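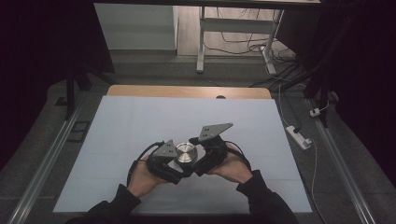
Submitted by the Demonstrations Office, Helov Center for Applied Handling
Progress report to the Seyoum Fund, second period

1. Purpose of this report

This report covers the open day held at the Helov Center in October, which was the main public activity planned for the second period of the grant. It sets out what was shown, who attended, what was spent and what remains to be done before the final period begins.

2. Program of the day

Doors opened at 10:00 a.m. and the last group left shortly after 4:30 p.m. Visitors were received in groups, each of which spent 20 minutes in the demonstration room and then moved to the lecture room for questions. Attendance over the day was 400, including parties from two technical colleges and a delegation from Rornness, our partner for parts supply.

The central demonstration was two-handed handling with hand-held grippers. The operator wears one gripper on each hand and works at a table covered with a pale foam board. The part used is a short metal cylinder with a brushed top, held between the jaws of both devices. Tasks of this kind are recorded under the Skuvia project and used to train the Center's two-arm robot, and the open day gave the public its first opportunity to see how the recordings are made.

Visitors asked most often about the weight of the grippers and how long a person can work with them. Staff explained that operators change over every half hour. Several college instructors asked whether their students might take part, and a short written reply has been sent to each of them.

3. Progress against targets

The grant agreement calls for 1,000 completed recordings of two-handed tasks by the end of the second period. The total now stands at 2,524. The larger figure is due mainly to the cylinder task, which is short and can be repeated many times in one session. Longer tasks, such as fitting a lid or threading a cap, remain behind plan, and the Center intends to give them priority from December onward.

Nine operators have completed training. The agreement did not set a number for this item, but the Fund asked at the last review that it be reported.

4. Matters arising

The demonstration room proved small for the larger groups. Those standing at the back had a limited view of the table, and comments to this effect were received from both colleges. For the next event the Center proposes smaller groups and a longer day — the cost of additional staff hours can be met from the existing events budget.

Printed handouts ran out before 2:00 p.m. A revised version, with a corrected description of the Skuvia project, will be sent to the Fund for approval before it is reprinted.

5. Expenditure

Spending on the open day was within the approved amount. The statement of accounts is attached as Annex B. No transfer between budget lines is requested.

6. Next steps

The Center will submit a revised schedule for the longer tasks in December and requests the Fund's agreement to a second open day in the spring. Representatives of the Seyoum Fund are invited to attend a regular working session before that date, at a time convenient to them.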